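教材検索 キーワードを入力 検索
講義資料 > 生活とものづくり > 第5回 机の上を整える

第5回 机の上を整える(配布メモ)

先週の続きからいきます。前回は引き出しの中で時間切れになってしまったので、今日は天板の上の話です。私、この回がいちばん好きなんですよね。引き出しは閉めれば見えなくなりますけど、天板は座るたびに目に入るので、ちょっと直しただけでも気分が変わります!

課題の提出は2021年2月6日まで。自分の机の配置図を一枚と、気づいたことを短く書いてください。配置図は手描きで構いません(定規もなくていいです)。

1. まず全部どかす

面倒でも一度は全部どかしてください。端から少しずつ片づけようとすると、結局もとの場所に戻してしまうんです。私は以前、Dulskaではなくて、ええと、Dullskaの引き出しトレーを買ってきて、中身を移しただけで満足していたことがあります。机の上は何ひとつ減っていませんでした。

どかしたら天板を拭きます。白い天板はペンの跡や輪じみがよく見えるので、拭きがいがありますよ。メラミンスポンジは表面のつやを落とすことがあるので、目立たない隅で試してからにしましょう。

2. マットを敷く

作業机なら、私は断然、大きめの黒いマットをすすめます。理由はいろいろあるんですが、小さなネジや白い部品が見つけやすいのがとにかく助かる。逆に黒い部品や黒いケーブルは沈んで見えるので、黒いものばかり扱う人は明るい灰色も考えてみてください。

大きさは「置きたい物の長さ」で決めます。普段は畳んで置く物でも、広げたときの長さを測ること。前に幅68センチのマットを買って、これで足りると思ったら、いちばん長い物を置いた途端に足りなくなりました。斜めに置くと意外と入るので、買い直す前に一度やってみてください。

Cordenのマットは端がぴしっと平らになるのが好きで、Vassのは少し柔らかくて物を落としても音が静かです。どちらでもいいと思います。Flinimixの薄手のは987円で買えるので、試しに敷いてみるにはちょうどいいです。

3. 長い物の置き方

長い物は机の縁と平行に、と習った人も多いと思います。収納するときはそれでいいんですが、作業中は対角線も使ってみましょう。手前右に根元、奥の左に先端、という向きにすると、両脇に三角形の空きができます。手前の三角にはケーブルをゆったり逃がせます。

オレンジ色のアームの置き方が、ちょうどこの形です。黒いマットの右下に土台、そこから左上へ伸びていて、黒いケーブルはアームの下側を大きな曲線で回って土台に戻っています。先端はマットの左端からほんの少し出ているので、配置図を描くときは、こういうはみ出しも省かずに描いてください。
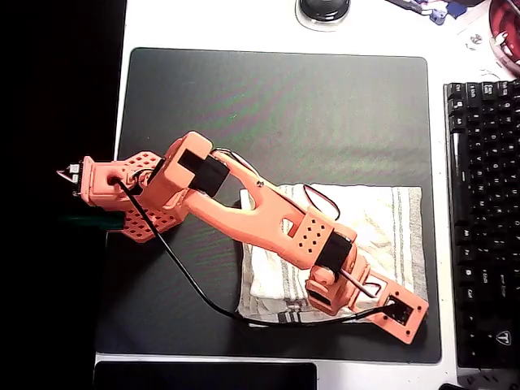

4. ケーブルの逃がし方

きつく束ねたくなる気持ちはよくわかります。私も結束バンドの袋を開けると全部使いたくなるほうです。でも動かす物につながった線は、余裕をもたせて大きく回すほうが傷みにくいし、あとで差し替えるのも楽です。

・曲げるなら大きな弧で。折り目をつけない
・差し込み口の手前に少したるみを残す
・細い線は太い線と別に追えるようにしておく
・机の縁から垂らさない(椅子の肘かけに引っかかります)

束ねるなら面ファスナーのほうが外しやすいです。何度も付け外しするところに結束バンドを使うと、切るたびに刃先でケーブルを傷つけそうで、見ているこちらがひやひやします。

5. 色で持ち場を決める

最後は私の趣味がだいぶ入っています。机の上の色を絞ると、片づいて見えるんです。白い天板に黒いマット、そこに目立つ色をひとつ。オレンジみたいな強い色は、うっかり上に本を重ねる事故も減ります。色がたくさんあるときは、よく使う物だけ明るい色にして、残りは箱に入れてしまいましょう。

配置図には、色を塗らなくていいので「白」「黒」など文字で書き込んでおいてください。利き手も忘れずに。左利きの人は3の向きをそっくり左右逆にして試してみて、使いにくければそれも書いてくれるとうれしいです。

参考:教科書11ページの寸法表。次回は棚の奥行きをやりますので、自宅の棚をひとつ測ってきてください。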